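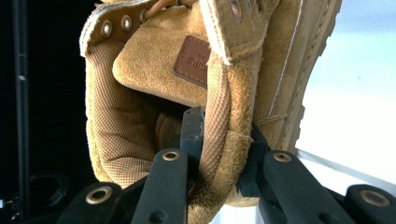
Wildlederpflege für Fortgeschrittene, oder eher für Leichtgläubige? Ich habe mir im August das Set von Flodico geholt, Bürste, Radierstein und Spray, und soll damit angeblich bis zu 80 Mal Schuhe auffrischen können. Glaube ich nicht. Mein Paar ist sandfarben, innen feines hellbraunes Netzgewebe, auf der Zunge ein kleines braunes Lederetikett, und genau bei so hellem Velours sieht man ja jeden Fehler. Jetzt die Frage: Lohnt sich das Spray überhaupt, oder reicht Bürsten? In der Anleitung steht, man solle auch das Futter einsprühen. Bei Netzgewebe? Wozu?

kreppsohle
Bürsten reicht. Ich mache seit Jahren nichts anderes, Messingbürste für die Sohlenkante, Gummibürste fürs Leder, fertig. Das Futter einsprühen ist Quatsch, da läuft man mit dem Zeug direkt am Fuß herum.

Nordhang_7
Widerspruch, kreppsohle. Ohne Imprägnierung hast du beim ersten Regen dunkle Ränder, und die bürstest du aus hellem Velours nicht mehr raus. Zweimal dünn sprühen, aus 20 cm Abstand, über Nacht stehen lassen. Beim Futter gebe ich dir aber recht.

kreppsohle
Dunkle Ränder hatte ich auch MIT Spray. War damals das von Kahsay, laut Dose "Langzeitschutz". Lang war da nur die Liste der Warnhinweise.

mottenkiste
Wichtiger finde ich, dass die Senkel vorher rauskommen. Unter der Schnürung sammelt sich der Staub, und wenn man da drübersprüht, backt das fest. Die Ösen wische ich mit einem trockenen Tuch ab. Und das Lederetikett auf der Zunge würde ich abkleben. Das ist Glattleder, kein Velours, das braucht etwas anderes. Mit der Bürste hat man da schnell Kratzer drin.

Threadstarter
Abkleben klingt vernünftig, wobei mir Klebeband auf Velours auch nicht geheuer ist. Zieht das nicht den Flor mit ab?

mottenkiste
Malerkrepp, nur aufs Etikett, nicht drüber hinaus. Bei mir ist nichts passiert.

Nordhang_7
Bei mir schon, allerdings war das Band vom Discounter und blieb zwei Tage drauf. Also danach gleich abziehen.

Dampfbad
Ich werfe mal Wasserdampf in den Raum. Kurz über den Topf halten, dann bürsten, der Flor stellt sich wieder auf. Steht auch so im Ratgeber von Dirkwood.

kreppsohle
Dirkwood verkauft Dampfbürsten. Was sollen die sonst schreiben?

Dampfbad
Einen Topf hat aber jeder zu Hause, daran verdient Dirkwood nichts. Probier es halt an der Ferse aus.

Threadstarter
Gut, ich bürste jetzt erst mal trocken und lasse die Dose zu. Den Dampf teste ich hinten an einem Schuh – wenn der danach fleckig ist, melde ich mich hier wieder, und zwar unfreundlich.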